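Desk talk - notes, v2
2020-11-12
Community hall, back room. Clicker is in the blue pouch. Water!!

Slide 1 - hello
Thanks for coming out, nasty weather etc. Say who I am, quickly. Typed for a living 6 years, cared about keyboards for only 2 of them. Not selling anything. Questions whenever, just yell.

Slide 2 - why the keyboard matters
It's the thing you touch most all day. More than the mouse, more than the kettle (pause, might get a laugh).
People spend 313 dollars on a chair and keep the board that came in the box. Fine if you like it. Most never asked themselves.

Slide 3 - sizes
Full size - number pad on the right. Accounts people, keep it.
Tenkeyless - same thing, pad gone. Arrows stay, nav block stays, function row stays. My pick for most desks.
Smaller than that - lose the function row, sometimes the arrows too. I tried the little Natis one and went back in October. Missed my arrows every five minutes.
Point to make: losing the pad brings the mouse in closer. Shoulder thanks you. Get everyone to stick their right arm out where their mouse lives now, hold it there a bit. Wait for the groans.

Slide 4 - switches
Don't go deep!! Last time lost the room.
Clicky, bumpy, smooth. That's it. Pass round the Eichhorn tester, start it on the left side this time so it gets to the back row.
If you share an office, not clicky. Please.

Slide 5 - caps and colour
Colour is not silly. If you like looking at it you'll keep the desk around it tidy, true for me anyway.
Two or three colours that get along. Pale ones show grubby fingers sooner, say so, somebody always asks.
Accent keys do a job as well - Escape, space bar, arrows in a different colour and your eye finds them.
Mention Dandel sets come with spare space bars, check the lenght before you order. I didn't.

Slide 6 - cleaning
Unplug first. Photo of the layout on your phone before pulling any caps.
Caps in warm water, drop of dish soap, dry overnight on a tea towel. Really overnight.
Soft brush for the crumbs. No vaccum right on the switches.
Story of the toast, keep it short.

Slide 7 - where it sits
Straight in front of you, space bar lined up with your belly button. Pale surface under it if the room's dark, bounces a bit of light back.
Desk height - elbows level, wrists flat. Feet on floor or on a box.
Drotero riser is ok but too tall for me, leave it out if running late.

Slide 8 - the pink and green one
Let them look. Cream case, tenkeyless, green Escape up in the corner, long green space bar, green arrows. Ask who'd have it on their desk, hands up.
Then back to slide 3 if anyone's lost on sizes.
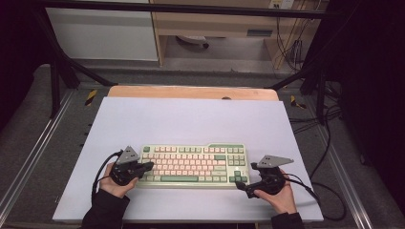

Slide 9 - wrap up
Try before you buy, borrow a friend's.
Handouts by the door. Stack chairs after, we're out by nine.
GET THE TESTER BACK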